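Home Tickets Knowledge Base Equipment My Account
Search tickets Go

Ticket 3555
Two-arm bench stops over the tray during bracket handling
Opened: September 30, 2019
Opened by: Unnur Lykkegaard, Skakley small assembly
Assigned to: Villads Thygesen
Equipment: Grimano two-arm bench, Mutidell controller
Status: Resolved, one follow-up open

Problem as reported

The right arm stops above the cardboard tray and won't close on a bracket. The left arm stays where it is with its fingers open. The panel says "Path hold, zone 2" and the only button that does anything is Resume. If I press Resume, the arm usually carries on, but it may stop again on the next bracket or run fine for a long while.

It started after we moved the glue gun onto the bench so the gluing and the bracket sorting could be done at one station. Before that I had the glue gun on my own table. I'm supposed to be preparing kits while the arms work, and I can't get through a kit without walking back to press Resume. Eighteen holds yesterday across both shifts. Liis had most of them.

Layout when the arms are working is brackets in the tray, parts box behind it by the wall, glue gun out on the black cloth to the left with its cord looped up over the back.

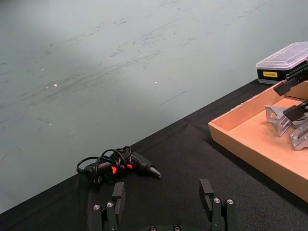 Log

Entry 1 — Villads Thygesen
Read the hold history off the controller. All the holds are in zone 2, which covers the tray and the strip of cloth to the left of it. No motor faults and no gripper faults. Please don't change the speed setting while I look at this. I can see it was lowered in July and I'd like to know who did that.

Entry 2 — Liis Paju
That was me. Oluf said it was fine. The right arm used to come in over the box quicker than I liked when I was reaching for a bracket. I still want it slow when one of us is at the bench.

Entry 3 — Villads Thygesen
Thanks. Speed is unrelated to the holds, so it stays as you set it.

Checked so far:
1. Gripper finger screws on both arms. All tight.
2. Finger pads. Some wear on the left arm, within limits.
3. Tray position against the taught position. Out by more than the controller allows.
4. Zone map. It was taught before the glue gun was added, so the controller has no keep-out area for the tool or the cord.

Items 3 and 4 both produce a path hold. I can't tell from the history which one caused which stop.

Entry 4 — Unnur Lykkegaard
The tray moves whenever we fill it. It's cardboard and there's nothing on the cloth to line it up with. On the old manual bench it didn't matter where it was, you just reached over. Can we have a mark, or a heavier tray?

Entry 5 — Villads Thygesen
Mark first, please. I'd rather you kept the tray you have. It weighs next to nothing, so if an arm does touch it, it slides.

Re-teach procedure for zone 2, to be done by two people, with the arms parked clear of the bench:
1. Take all brackets out of the tray.
2. Set the tray square to the marks.
3. Push the parts case back near the wall, latch to the front, lid closed.
4. Keep the cord gathered at the left end and leave bare table between it and the tray. Don't run anything across to the right, even for a minute.
5. Run Teach Zone and enter the tray corners when asked.
6. Add a keep-out area for everything at the left end.

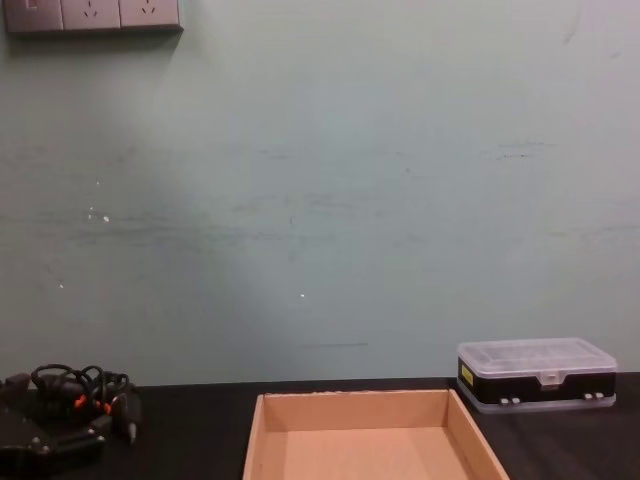

The gap in step 4 matters most. The controller treats anything in it as something the arm could hit, and a single loop of cord is enough to bring up a hold. The wall sockets are high on the left, so if you need the glue gun plugged in, bring the cord down on that side.

Entry 6 — Liis Paju
Done with Unnur. Teach Zone rejected the corners the first time with "Area too small." Entered them again clockwise and it took them. You could add that to the procedure.

Entry 7 — Villads Thygesen
Added. Please run a batch of 50 and write down any hold with the bracket type.

Entry 8 — Liis Paju
50 done, no holds. One bracket was dropped back into the tray and picked up on the second try. It was one of the slotted ones.

Entry 9 — Unnur Lykkegaard
Ran the rest of the order, 269 brackets. One hold, and that was me. I put a roll of tape down in the gap. Finished my kits before lunch, first time since the bench came in.

There is a question here for Frida and not for support. Walking over to clear holds was never written down as anyone's job. It was going to whoever was nearest, and then their kit count came up short at the end of the shift. Can the hold time be taken off the count for those weeks?

Entry 10 — Frida Lauritsen
Yes. Send me the shifts and I'll correct them. From now on one person per shift is named as bench operator and has a lower kit target that day. Oluf will put it on the rota. Anyone who hasn't had the Teach Zone training doesn't get named until they have. Liis can show people if she's willing, and that counts as paid training time.

Entry 11 — Liis Paju
Willing. Two people at a time, please, there isn't room for more at that bench.

Entry 12 — Villads Thygesen
Closing the hold fault. Cause recorded as tray out of position and zone map out of date. Follow-up left open for the worn pads on the left arm. I'll bring a set on my next visit.

Contact support | © 2019 Skakley | Back to top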